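How to Clear a Study Table and Sort a Pile of Paperbacks

By Dušan Koubek
Updated 22 October 2026

Workbooks, exam guides and paperback readers pile up faster than other books. They are bought for one course, used hard for a few months, and then left wherever the last study session ended. The steps below cover one table and the books on it. Set aside an afternoon if you have a shelf's worth, or 30 minutes if it is only what has collected on the table.

What you need

A clear stretch of table
A dry cotton cloth
A soft brush (a clean paintbrush is fine)
A white vinyl eraser
Pencil and paper slips
A cup or holder for the pens
A box or shelf space for the books you keep

Step 1. Clear the table first

Take everything off, including the things you plan to put back. Wipe the top with a barely damp cloth and let it dry completely before any book goes down on it. Paper takes up moisture quickly, and a damp patch under a paperback will ripple the last few pages by the next morning.

If the table has a polished top, lay a sheet of plain paper where you will be working. On a matte top you can skip this. Books don't slide much on a matte surface.

Step 2. Open every book before you decide

Covers on study books don't tell you enough. Two volumes of the same course can look almost alike, and an answer key is often bound into the back of one and missing from the other. Pick each book up, open it somewhere in the first third, and look at what kind of page it is: reading text, exercises, word lists, boxed summaries.

Let the book open by itself as far as it wants to go and support it from underneath. Don't press it flat. Most paperbacks of this kind are glued, and a hard push at the middle of a thick one cracks the glue in a line that never closes again.

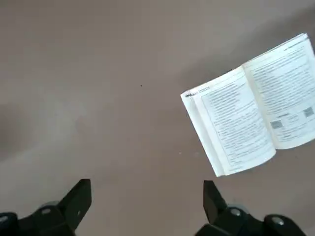
A page with a boxed block of text is easy to find again, so put a slip there if you use it often.

While the book is open, check four things:

Are there loose or missing pages? Fan the edge slowly with your thumb.
Is there writing in it, and is it pencil or ink?
Does it smell musty? If so, keep it away from the rest.
Is anything tucked inside? Receipts, photos and old test papers turn up all the time. Take them out now, they leave marks.

Write what you find on a slip and tuck it inside the front cover so that a little of it shows. One or two words will do: "keep," "pencil," "page 43 loose."

Step 3. Make one stack and one work spot

Books you have checked go in a stack toward the back of the table. The book you are working on lies flat by itself closer to you. It sounds like a small thing, but when everything sits in one heap you end up checking the same book twice.

Keep the stack low. Paperback covers are slippery against each other, and a tall pile leans as soon as you reach across it. Put the biggest format on the bottom. Turn the spines the same way unless the spines are much thicker than the open edges, in which case alternate them so the pile stays level.

Pens go in a holder near the front edge, out of the way of the pages. An uncapped ballpoint lying under a cover will leave a line you can't remove.

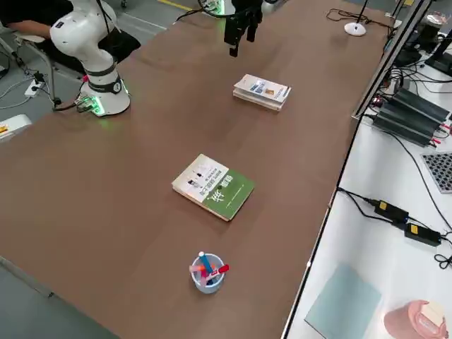

Checked books stacked farther back, one paperback by itself nearer the middle, pen holder in front.

For books in a language that not everyone in the house reads, add the title in your own alphabet to the slip. We have a fair number of Chinese titles and for years they were shelved by color, which worked until we had three green ones.

Step 4. Clean

Start with the page edges. Hold the book firmly closed and brush from the spine outward along the top, then the bottom, then the long side. Brushing with the book loose in your hand pushes the dust in between the pages.

Wipe glossy covers with the dry cloth. For fingerprints, breathe on the spot and wipe again. Leave uncoated covers alone except for the brush. White areas show gray smudges first, usually where a thumb goes, and the vinyl eraser takes off most of it. Use light strokes in one direction and stay off the printed parts. Colored ink on cheaper covers rubs away sooner than you expect.

Pencil answers inside a workbook can be erased if you want to pass it on. Hold the page down close to where you are rubbing, or it will crease. A full workbook takes a long time. I gave up on one of 458 pages in August and now only erase the chapters that will be used again.

Step 5. Sort

By use is better than by size for study books. These groups cover nearly everything:

In use this term. Stays on the table or the nearest shelf.
Reference. Grammar, formula books, dictionaries. Upright, at eye level.
Finished but worth keeping. Box or lower shelf.
To pass on. Out of the room the same day if you can manage it.

Old editions are the hard ones. If the new edition has replaced it and you have both, keep the one with your notes. If neither has notes, keep the new one.

Step 6. Put them away

Stand paperbacks upright with enough neighbors that they don't lean, but loose enough that you can pull one out by the sides. Never hook a finger over the top of the spine. Very thin booklets do better flat, no more than a hand's width high — or in a magazine file with a piece of card behind them.

Boxes should be small. Books packed in a large box are too heavy to move and the bottom row gets bent. Lay them flat or stand them on their spines, never with the open edge down, and write the subject on the side of the box as well as on the lid.

Put only the current books and the pen holder back on the table. Go through the stack again at the end of each term and replace any slips that have fallen out.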